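Notebook -- gripper tracking and replay tools
July 2024

Picked up again at the pose tracker. The short version is that the mirror problem is real, I finally understand it, and the fix is a lot smaller than I feared! Writing it all down while it's fresh so Mebrat can pick holes in it.

Background for whoever reads this later: the tracker (Stutari, our own code, not the old Bevlow branch) finds the marker cubes in the head view, solves a pose for each cube, and hands that to the fusion step along with the wrist view from each gripper. Fusion smooths it all out and writes a path that the planner can replay on the arms. It has been behaving nicely on the kitchen drawers for weeks. Then we moved to the white dressing table and the left and right paths started swapping places, sometimes for only a few frames, sometimes for most of a drawer pull.

I had blamed the lighting, as the floor is very shiny and I thought we were getting ghost detections off it. I spent far too long on exposure settings and gained nothing.

What I should have done first was look at the raw head view with both grippers up against the drawer. There are two cubes close in, big and sharp, and then the same cubes again in the glass, smaller and higher up. The detector was picking up bits of both sets and the matcher was happily choosing whichever gave the smoother path.
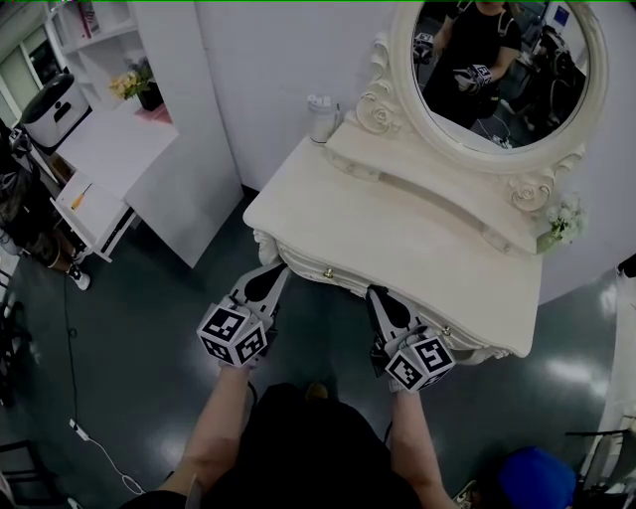 Why the mirror cubes got through at all

A reflected marker is flipped, so in theory its code shouldn't decode. Ours were still getting in, and Ronaldo Conceição found the reason. Back in June we turned on a loose matching option to rescue blurred markers, and that option also tries the flipped pattern. It was a sensible idea for the bench rig and a terrible one for a room with a mirror in it.

Turning it off brought back the blur dropouts, so I tried something in between:

1. Strict decode first, always.
2. Loose decode only inside a window predicted from the last good pose.
3. Throw out any cube pose that jumps more than 300 mm between frames.
4. If both cubes are lost, lean on the wrist views and mark the stretch as low trust.

I ran it over 23 saved drawer pulls. The old settings swapped hands in 19 of them. The new ones swapped in none, and I ran the whole lot twice because I didn't believe it. Very happy!

Step 3 is a bit crude. It's fine at drawer speed but I suspect it will bite us when someone reaches quickly for something on a shelf. Mebrat Wolde thinks the limit should scale with speed, and she's probably right.

The wrist view

Next I went after the fusion step. The wrist camera sees a huge amount of room past the fingers, which is lovely for tracking: railings, shelving, light strips, plenty of hard corners to hold on to. The trouble is people. In a busy stretch there can be someone leaning right in close and someone else standing at the table, and the feature picker loves the stripes on their shirts. Those points move when the person moves, and the pose gets dragged along with them.

The dresser mirror shows up in this view too, with people reflected in it. So the same glass gets us twice, once through the cubes and once through features that sit at a depth that doesn't exist.

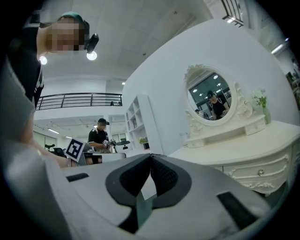
Masking

Two masks now go in ahead of the feature picker. The first is fixed and covers the gripper body and fingers along the bottom of the view. The second comes from the people finder, grown by a small margin so shirt edges and arms are covered as well. I haven't masked the mirror. I tried drawing it by hand on one clip and the drift got better, but hand drawing doesn't scale, and I'd like the depth check to catch it.

The people mask runs every 100 ms and gets carried forward in between. Running it on every frame looked slightly nicer in the plots and made the replay tool crawl, so no thanks.

Colour-coded trust bars are now in the Mudgway viewer -- green, amber, grey. Grey is the low trust stretch from step 4. It's a tiny change, and it's so much easier to see where a path went bad.

To do

- Speed-based jump limit (Mebrat has a sketch on the whiteboard, don't wipe it)
- Depth check for mirror features
- Put the loose decode option behind a warning in the config, and default it to off
- Ask Ronaldo whether the planner can skip grey stretches or whether it needs them filled
- Merge into the Rutau branch once the kitchen clips have been rerun

Kitchen rerun is going now. The first few paths look clean, left is left and right is right. Will paste the plots in when it finishes.

2 comments | 0 shares
Contact the notebook group | © Stutari | Back to top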